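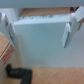
It's slower than my grandmother putting away the groceries, one visitor remarked from the second row, and he wanted to know who would pay for that. The engineer at the table had heard the question before. She let the arm finish its move, then said that speed was the last thing they planned to work on.

The open day at Plasow, on the upper floor of a former feed store in Jillcombe, drew more than 700 people this year. Most of them came up the stairs, looked for something humanoid, and settled for a white arm bolted to a table. They got a folding chair, and a talk that started again every 24 minutes.

Plasow works on household handling: picking things up, putting them away, opening and closing the furniture they go in. The company took over the idea from Hauksdóttir, a design studio that builds kitchens for people with limited reach. The studio still supplies the requirements, and they are plain ones. A person should be able to ask for a thing and get it, and the drawer should be shut afterward.

Boxes get a lot of attention at Plasow. A box has flat sides and looks easy, but the fingers have to come down on both sides of it at the same angle. If one side touches early, the box turns. The staff keep a log of every attempt, and a new object goes through 1000 of them before it is taken off the practice list.

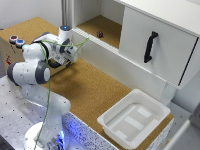 The practice station at Plasow, with the cabinet and its drawer at right.

Much of the talk was about the cabinet. An open shelf is the easier half, the engineer said, as long as the arm can get its hand in under the top panel. A drawer has to be pulled straight, and the arm needs to stop before the runners do. She passed a spare handle along the front row so people could feel how little room there is behind it for two fingers.

Questions ran long. A woman who cares for her father asked whether the arm could be moved from room to room. It can't yet. A retired machinist asked about wear on the finger pads and was told they are changed every eight weeks.

The first home trial is set for June in Grikcombe, in a single apartment with one arm in the kitchen. Plasow hasn't set a price. Visitors who wanted to hear about the trial could leave an address at the door, and by late afternoon the sheet had been turned over and was filling up on the back.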